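Plastic cups: dry them upside down or in the rack?
Small Kitchens board > Washing up and storage

Lamisi_Essien
9 Dec 2020
Okay cup people, I need opinions! I finally got rid of the mismatched mugs and switched the whole household to plain colored plastic cups, one color per person, and I am so happy with them. They weigh nothing, they bounce, and the kids grab their own without arguing (mostly!). My favorite is the pale green, kind of a chalky lime. I could look at that color all day.
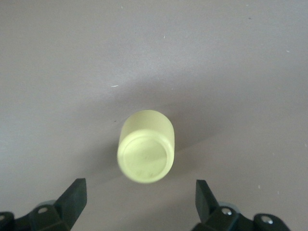
So now the question is drying. I've been putting mine straight in the cupboard after a quick wipe, and they come out with that stale plastic smell. What does everybody else do?

Ekow Agbeko
Upside down on something that soaks up water, every time. I use a folded towel. Rim down, leave them overnight, put them away at breakfast. I've had the same cups since June and no smell at all.

archana_k
Have to disagree with Ekow, sorry! Rim down on a towel is exactly how mine got smelly. The air inside can't go anywhere. Get a rack with upright slots and lean the cups over the rods so there's a gap at the bottom. I have the Tendar one, 4 years old and still going strong, love that thing.

Ekow Agbeko
But a plate rack is made for plates! Cups slide around and fall over in mine. Maybe your slots are narrower.

archana_k
Could be. Mine has thin rods pretty close together, and I put the cups at the end where they can lean on something. It takes a little fiddling the first week and then you do it without thinking.

Lamisi_Essien
Ooh, I love that you both feel so strongly about this. I tried a bit of each today: brown paper over the whole table, a dark wooden rack on top of it, blue and yellow cups upside down on the paper and the green one right way up. I like the paper way more than I thought I would, it makes the colors look so cheerful.

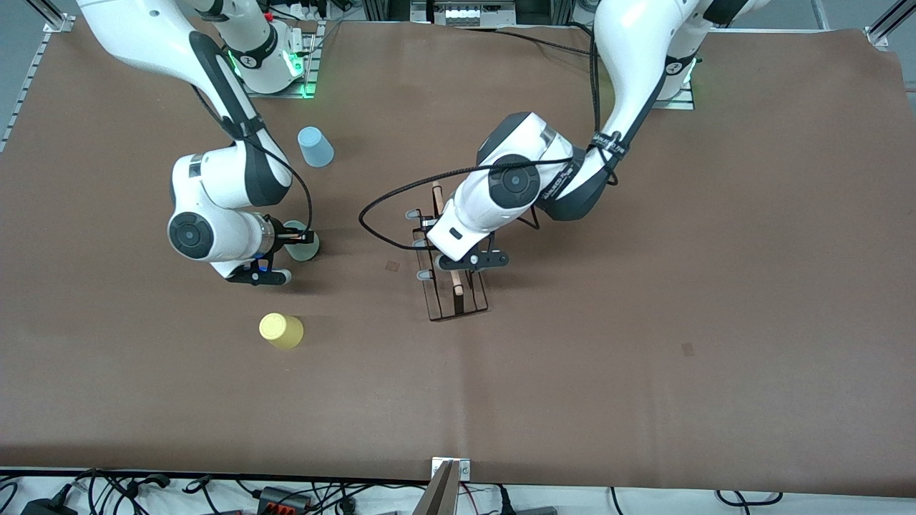

Philomena Kyei thinks paper is fine for a day but would change it every time, and she'd never leave a cup right way up unless it had been shaken out first, or you get a little puddle in the bottom that sits there till morning.

Lamisi_Essien
Good point about the puddle! I'll shake them. Do wooden racks hold up if they get wet every day?

archana_k
Mine does fine. I rub it with oil every 3 months and stand it on its side at night.

Iddrisu Gyamfi
Wood goes black in the joints eventually, oil or no oil. I went through 2 of them and then bought a wire one from Gernard. Less pretty, but I can scrub it. For the smell, soak the cups in warm water with baking soda for an hour. Works great on lids too!

Ekow Agbeko
Seconding the baking soda. Still team towel though.

Lamisi_Essien
Soaking the whole set tonight, will report back on the lids!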